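9월, 밤

오전 여섯 시에 빗물 탱크 수위를 읽었다. 눈금판 기준으로 어제보다 손가락 한 마디쯤 내려갔다. 밤새 물을 쓴 일이 없으니 새는 곳이 있거나, 눈금판이 틀렸거나, 둘 다이다. Fladberg 탱크의 공칭 용량은 3000리터인데 이 값은 상단 오버플로 구멍까지 채웠을 때의 값이다. 실제로 꺼내 쓸 수 있는 양은 취수구 높이 아래의 침전층만큼 적다. 설명서에는 그 차이가 적혀 있지 않다. 작년에 자로 재서 공책에 적어 둔 보정표가 있으므로 그것을 쓴다.

새는 곳을 찾는 순서는 늘 같게 한다. 펌프 쪽 밸브를 잠그고, 탱크 쪽 밸브를 잠그고, 그 사이 배관의 압력을 본다. 오늘은 두 밸브를 다 잠근 상태에서 압력계 바늘이 한 시간 동안 움직이지 않았다. 배관은 제외. 다음으로 탱크 바닥 둘레에 마른 신문지를 깔았다. 오후 네 시에 확인했을 때 북쪽 신문지 한 장만 가장자리가 젖어 있었다. 결로일 가능성이 남는다. 새벽에 탱크 외벽 온도가 이슬점 아래로 내려가면 북쪽부터 물이 맺히고, 해가 드는 남쪽은 금방 마른다. 그래서 신문지 한 장으로는 판단하지 않기로 했다. 내일은 같은 자리에 비닐을 깔고 그 위에 신문지를 얹는다. 비닐 아래가 젖으면 바닥, 위만 젖으면 결로로 본다.
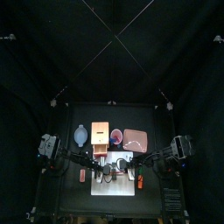
검은 상판 위의 물건들. 왼쪽 끝은 하늘색 타원형 그릇.

점심은 식은 밥과 미역국. 먹으면서 지난달 기록을 다시 보았다. 기록 파일은 현재 2359줄이다. 한 줄에 시각, 수위, 외기 온도, 비고가 들어간다. 비고 칸의 표기가 통일되어 있지 않아 검색이 잘 되지 않는다. 같은 작업을 "필터 청소", "필터 세척", "여과망 닦음" 세 가지로 적어 놓았다. 전부 "필터 세척"으로 바꾸었다. 바꾸고 나니 세척 간격이 보였다. 봄에는 세 주에 한 번이던 것이 여름에는 한 주에 한 번까지 줄었다. 지붕 위로 뻗은 느릅나무 가지 탓으로 짐작한다. 가지를 자르려면 집주인 동의가 필요하다. 편지를 쓸 것.

강우 자료는 Falthorpe 관측소 값을 받아 쓴다. 이 집에서 언덕 하나를 넘어야 하는 거리라 우리 지붕에 내린 양과 꼭 맞지는 않는다. 지난번 비 때 관측소 값은 50밀리미터였다. 지붕 투영 면적에 이 값을 곱하고 유출계수를 적용하면 탱크가 넘쳤어야 한다. 넘치지 않았다. 오버플로 아래 자갈이 말라 있었고 흙이 쓸린 자국도 없었다. 설명은 셋이다. 비가 실제로 적게 왔다. 홈통에서 물이 샜다. 초기 우수 배제통이 닫히지 않고 계속 물을 버렸다. 세 번째를 먼저 의심한다. 배제통은 안에 든 공이 떠올라 입구를 막는 구조인데, 공 표면에 이끼가 끼면 끝까지 올라가지 않는다.

배제통을 분해했다. 하부 캡은 손으로 풀리지 않아 벨트 렌치를 썼다. 안에는 잎 부스러기와 모래가 가득했고, 배출 구멍에는 검은 찌꺼기가 끼어 있었다. 공은 깨끗한 편이었다. 문제는 공이 닿는 고무 시트였다. 한쪽이 눌려 납작해졌고, 공을 대고 뒤집어 물을 부어 보니 그쪽으로 가늘게 흘러나왔다. 시트를 뒤집어 끼우면 한 철은 더 쓸 수 있을 것 같다. 뒤집어 끼우고 다시 물을 부었더니 방울로만 떨어졌다.
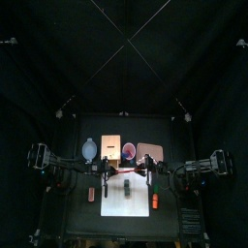 방울로 떨어지는 정도라면 비가 그친 뒤 통이 스스로 비워지는 데에는 지장이 없고, 비가 오는 동안의 손실도 무시할 수 있다. 다만 시트 재질이 이미 굳어 있어서 겨울 전에 새것으로 바꾸는 편이 낫다. Jorkcombe 철물점에 전화했더니 같은 지름은 없고 한 치수 큰 것만 있다고 했다. 큰 것을 사서 깎는 방법은 재작년에 해 보았고 결과가 나빴다. 단면이 고르지 않으면 결국 같은 자리에서 샌다. 우편으로 주문하기로 했다. 배송비가 부품값보다 비싸다. 두 개 주문.

펌프 이야기도 적어 둔다. Mao 펌프는 지난주부터 기동할 때 짧게 두 번 끊긴다. 압력 스위치의 상한과 하한 간격이 좁아진 것으로 보고 있었는데, 오늘 압력 탱크의 공기압을 재니 하한보다 한참 낮았다. 스위치를 건드리기 전에 공기부터 넣는 것이 맞다. 전원을 내리고, 수전을 열어 물을 다 빼고, 자전거 펌프로 넣었다. 물을 빼지 않고 재면 물의 압력을 재게 되므로 값이 의미가 없다. 작년 기록에 그렇게 잰 값이 두 번 있어서 "무효"라고 써 넣었다. 공기를 넣은 뒤에는 끊김 없이 한 번에 기동했다. 일주일 동안 더 본다. 고무막이 찢어진 경우라면 며칠 안에 공기압이 다시 떨어질 것이다.

펌프용 적산 전력계는 3473을 가리키고 있었다. 단위는 킬로와트시. 지난달 말 값을 적지 않아서 한 달 사용량을 낼 수 없다. 매달 같은 날에 읽는다고 해 놓고 지키지 않은 것이 올해만 네 번이다. 달력에 표시해 두었다. 전력계 숫자판 덮개에 거미줄이 있어 닦았다.

수질은 간이 시험지로만 본다. 산성도는 약산성 쪽, 지난번과 같은 칸. 경도는 가장 낮은 칸. 빗물이니 당연하다. 냄새 없음. 유리병에 받아 창가에 두 시간 두었더니 바닥에 가는 가루가 조금 가라앉았다. 마시는 물로는 쓰지 않으므로 화장실과 텃밭에는 문제가 없다. 세탁에 쓰는 것은 보류한다. 흰 빨래에 누런 얼룩이 남은 일이 한 번 있었는데, 그때 원인이 물이었는지 세탁조였는지 끝내 가리지 못했다.
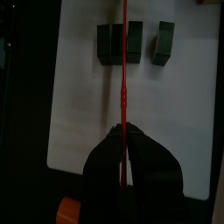
글쓴이: 백서윤

저녁에는 홈통을 보았다. 사다리를 놓고 서쪽 처마부터 시작했다. 이음매 네 곳 가운데 세 곳은 괜찮았고, 모서리에서 두 번째 이음매의 실리콘이 들떠 있었다. 손톱으로 밀면 밀린다. 아래 벽에 세로로 물때가 한 줄 있는 것을 보면 여기서 흐른 지 꽤 된 모양이다. 앞에서 세운 설명 가운데 두 번째도 맞았던 셈이다. 배제통 손실과 이음매 손실이 각각 얼마인지는 나눌 수 없다. 다음 비가 오기 전에 이음매만 먼저 고치고 배제통 시트는 지금 상태로 두면 그 비의 집수량으로 이음매 쪽 몫을 추정할 수 있을까 생각해 보았으나, 비마다 세기와 바람이 달라서 비교가 되지 않는다. 둘 다 고치고 끝내는 것으로 정했다.

실리콘은 마른 면에만 붙는다. 오늘은 이미 이슬이 내리기 시작해서 작업하지 않았다. 낡은 것을 칼로 긁어내고 알코올로 닦은 뒤 비닐 테이프로 임시로 덮어 두었다. 테이프는 안쪽이 아니라 바깥쪽에 붙였는데, 쓰고 보니 안쪽에 붙이는 편이 물길에 맞다. 내일 떼고 바로 실리콘을 넣을 것이므로 그대로 둔다.

서쪽 홈통의 기울기도 재었다. 수평기 기포가 배수구 쪽으로 거의 움직이지 않는다. 가운데 받침쇠 하나가 처져서 그 앞에 물이 고인다. 고인 자리에 이끼가 한 뼘 길이로 자라 있었다. 받침쇠 나사를 조이려고 했더니 헛돌았다. 나무가 삭은 것이다. 구멍을 옮겨야 하는데 옆으로 옮기면 이음매와 겹친다. 위쪽으로 비스듬히 긴 나사를 쓰는 방법이 있다. 공구함에 맞는 길이가 없다. 철물점에 다시 전화할 목록에 추가.

내일 할 일. 비닐과 신문지 확인. 이음매 실리콘, 열한 시 이후. 긴 나사 네 개. 느릅나무 가지 편지. 펌프 공기압 재측정은 모레로 미룬다.

밤 열 시 수위는 아침과 같다. 저녁에 텃밭에 물을 주지 않았다. 외벽을 손으로 만졌더니 북쪽만 축축하다. 결로 쪽으로 조금 기운다. 새벽 다섯 시에 한 번 더 읽을 생각으로 손전등을 현관에 내놓았다.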